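Drekesholm Housing Cooperative
Minutes of the kitchen and common rooms meeting, November 8, 2020

Chair: Vaughn Tillman
Minutes: Noémie Leclerc
Held in the reading room. Opened at 7:05 pm.

1. Minutes of the last meeting

Approved with one correction. The bike shed lock was paid for out of the repairs budget and not the garden budget.

2. Heating

Vaughn reported that the boiler service was done by Sondik. The pump on the north side is noisy but within limits. Residents on the top floor say the radiators come on late in the morning. The timer will be moved forward by 30 minutes and looked at again in January. Anyone whose radiator stays cold after that should put a note in the office mailbox with the apartment number and the room.

A question was asked about insulating the attic hatch. No quote yet. Vaughn to ask for one.

3. Laundry room

Machine 2 is out of order again. The door seal was replaced in the spring and has split in the same spot. Sondik does not work on washers, so Noémie has called Dinu. Their call-out charge is $52, and the part is extra. Agreed to go ahead up to a total of $362. If it comes to more than that, the matter comes back to this meeting.

The sign-up sheet is being ignored in the evenings. After some discussion it was agreed to keep paper sign-up for now and to print the rules larger. A proposal to use a phone app was not supported.

4. Shared kitchen on the ground floor

Noémie went through the replies to the survey. Most people want more counter space and better light. A few want nothing changed and would like the money spent on windows.

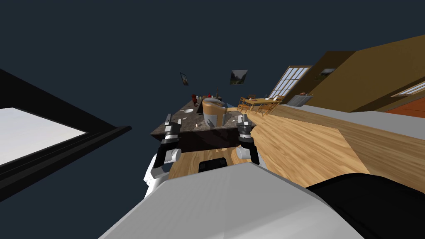
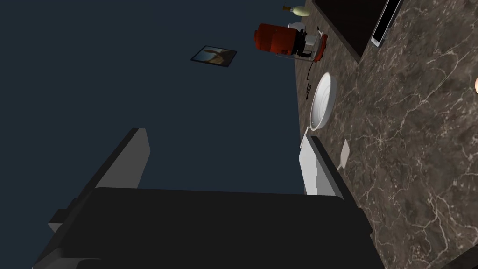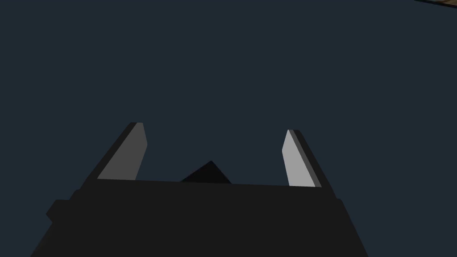

The main disagreement was over the choice of counter material. The present laminate is swollen at the sink and has to be replaced whatever else is decided. Vostis has offered stone, wood, and a new laminate, and the stone is by far the most expensive of the three. Vaughn was in favor of wood, which can be sanded down when it gets burned or stained. Two members preferred stone, and one of them pointed to the brown marble with the fine white veins, where a white plate shows up well, and said that our gray laminate makes every dish look dirty. Others said that marble stains from lemon and wine and that a kitchen used by the whole building needs something tougher. Noémie will ask Vostis for samples of all the materials so they can be tried for a few weeks with coffee, oil, and a hot pan.

Wall color was discussed briefly. The current cream paint is to stay unless the plaster has to be opened up for wiring.

Light over the stove: agreed that a second fixture is needed. The electrician will be asked if it can go on the existing circuit.

The lower cabinets stay. The hinges are to be tightened, and the drawer that sticks is to be planed. Vaughn has the tools and will do it himself.

5. Storage in the basement

There are boxes in the passage again with no name on them. A notice goes up this week. Anything still there in January will be moved to the locked cage and held until someone asks for it. Strollers may stay by the stairs as long as the fire door can open all the way.

6. Guest room

The price per night stays the same. The mattress is worn out and a new one will be bought. Sheets are to be washed by the person who booked and returned to the shelf within a day of checkout. The key has gone missing once this fall, so a spare will be kept in the office.

7. Other business

The outside step by the mailboxes is loose. Vaughn to reset it before the frost.

A resident asked if the reading room could be used for piano practice. Yes, until 8 pm, if no meeting is booked.

Next meeting in January, date to be posted on the board by the front door. Counter samples will be taken up as the first item.

Closed at 8:40 pm.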